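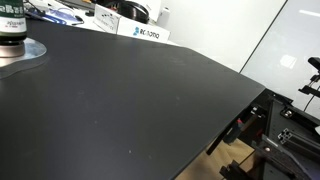

A green bottle on the black board in the Pandness office.

Mogens Ravn spent seven years building a trading game that most of its players use to run a postal service. Zellstead, made by the small studio Pandness, was meant to be a game of buying low and selling high across a chain of cold islands. The parcels were an afterthought.

"We added them so people could send each other a spare rudder," Ravn says. "It took an afternoon to put in. The market took two years."

Within a month of launch, a group calling itself the Katene Mail had set up fixed routes between the 11 harbours. They charged a flat fee, kept a timetable and refused to carry weapons. Elsie Rakena joined as a deckhand and now runs the northern half of it.

"I was bad at trading," she says. "I bought salt at the top of the market three times. Someone in chat asked if I could take a box to Jeltetti on my way, and I could do that."

Jeltetti is the furthest harbour on the map and the crossing takes 40 minutes in real time with a fair wind. Pandness had planned to shorten it. The early figures showed that few traders went there, and those who did often logged off halfway. Ravn had the change ready to go in when Rakena wrote to him.

"She sent a very long message," he says. "The main point was that if you make the trip short, the letters aren't worth anything. I read it twice and took the change out."

Rakena remembers it a little differently. She says the message was four paragraphs and that one of them was a complaint about lamp oil.

The Mail has 2618 members on its books, though she puts the number sailing on a normal evening at far fewer. New carriers start with the short southern runs and have to finish 11 of them before they are trusted with anything sealed. There is a written exam on tides. Rakena wrote it, and has since had to rewrite it each time Pandness altered the weather.

Theft does happen. In January a carrier made off with 600 parcels that had been stored at one depot over the winter event, and sold the contents on the open market before anyone noticed. Players asked the studio to reverse it.

"We didn't," Ravn says. "He hadn't broken any rule of ours. We talked about it for a whole day and some of us were quite upset. One of our artists had a parcel in there."

The Mail paid back what it could from its own funds and changed its storage rules. No depot may now hold goods for longer than a week, and two people have to sign for the key. Ravn liked the second rule enough to build it into the game, so that any locked store can be set to need two players to open it.

He is careful about doing too much of that. An official post office was drawn up last year, with uniforms and a counter, and then dropped.

"If we make it, it's ours, and then they're just pressing our buttons," he says.

Rakena would have taken the uniforms. She also wants a proper sorting table, since carriers at present lay parcels out on the quay and lose a few to the water each time there is a swell. Ravn says the table is on the list. The next update is mostly about fishing.

"I don't fish," says Rakena. "But they'll want their bait delivered."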